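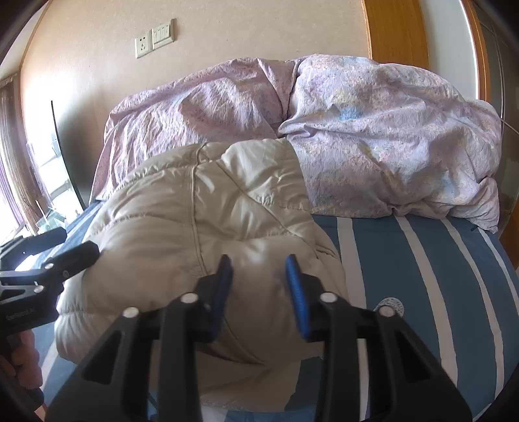
Figure 4.1 A quilted puffer jacket on a bed, with a crumpled quilt behind it. Both have two layers of cloth held together by stitching.

Chapter 4
Keeping Warm: Fibres, Fills and Trapped Air

Key terms: insulation, conduction, convection, loft, fill, baffle, shell, cold spot

Tariq Yousafzai worked three winters at a weather station where the wind came straight off the lake. In his first February he wore one very thick wool coat. By his third he had stopped using it and went out in a thin undershirt, a knitted sweater and a light quilted jacket. The three pieces together weighed less than the coat, and he could stay outside longer before his fingers went stiff.

The reason has to do with air. Still air is a poor conductor of heat. A body at rest gives off heat all the time, and if the air next to the skin stays where it is, it warms up and slows the loss. If the wind carries it off, the body has to warm a fresh lot of air, and then another. Most warm clothing works by holding air in small spaces where it can't easily move.

In this chapter you will look at how fabrics and fillings do this. You will compare natural and manufactured fills, learn why quilted goods are stitched the way they are, and test several samples in the classroom. Chapter 3 dealt with how yarns are spun and woven. You should review the section on weave density before you begin, as it comes up again in 4.2.

4.1 What makes a fabric warm?

People often say that wool is warm and cotton is cold. Left in the same room overnight, a wool blanket and a cotton sheet reach the same temperature. They feel different because of how quickly each one draws heat from your hand, and how much air each one holds. Wool fibres are crimped, so they don't pack closely together. Cotton fibres lie flatter, and a smooth cotton sheet has many points of contact with the skin.

The thickness of a fabric or filling when nothing is pressing on it is called its loft. A filling with high loft holds a lot of air for its weight. Press it flat and most of the air leaves, along with most of the warmth. A sleeping bag is therefore warmer above you than underneath you, where your body squashes the fill. Campers place a foam pad underneath to make up the difference.

Loft can be lost over time. Down clumps when it gets wet and must be dried slowly and shaken out. Polyester fill recovers better from wetting, but its fibres gradually bend and stay bent after repeated washing and tight storage.

4.2 Why quilting is used

A loose filling between two layers of cloth will slide. In a plain bag of fill hung upright, everything ends up at the bottom and the top is only cloth. Stitching divides the space into sections, called channels or baffles, and keeps the fill spread out.

There is a cost. Wherever the needle goes right through, the two layers are pulled together and there is little room for fill. These lines are cold spots. A maker has to choose between wide channels, with fewer seams but more shifting, and narrow ones, with more seams and less shifting.

Before you read on

1. Find one padded item at home. Measure the distance between two rows of stitching and write it down.
2. Pinch the item at a seam and then between seams. Record what you notice.
3. Check the care label for the type of fill.

Bring your notes to class for Activity 4A. You will need 400 mL of warm water, a thermometer and a partner.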